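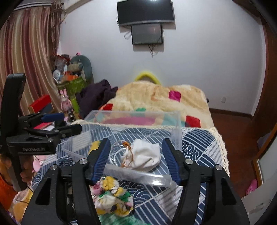 Pitano is looking for 11 people to spend August handling hand-held grippers and trying to make them fail. We had a fault in the spring that we still can't explain to my satisfaction. During a sorting job at our Prarkthorpe site, the jaws on one unit kept closing after the grip was released, and a tester got a badly pinched finger. The supplier's answer was "user error." I have read the report and I don't buy it. Soft goods are what we want to go after first: a drawstring pouch lying crumpled in a clear plastic bin, with a frayed tassel ready to wander between two ribbed blue pads, is a dull little task, and it is close to what the tester was doing.

What you would do: pick things up, put them down, and write down every sticky jaw, late release or odd noise. Around 300 pickups per session. You will work in pairs, one gripper each, and either of you can call a stop without giving a reason.

Who we want: adults with two working hands and a doubtful nature. Warehouse, sewing or repair work is a plus. If you have sold robots for a living, please don't apply. We have heard from enough people who are sure it's fine – Manby sent us two of them.

What we can't promise: that the fault is fixed. The new release spring passed 2000 cycles on a bench at Stergiou, but a bench has no drawstrings. Gloves are supplied. They didn't help last time, so read the injury report before you sign. Ask for it if you aren't handed one.

Pay is $100 per session, including sessions we stop early.

Write to Despina Xenos by 10/8/18 with a few lines about a machine you stopped trusting and why. Questions about the injury report go to Thanasis Christodoulou, not to the supplier.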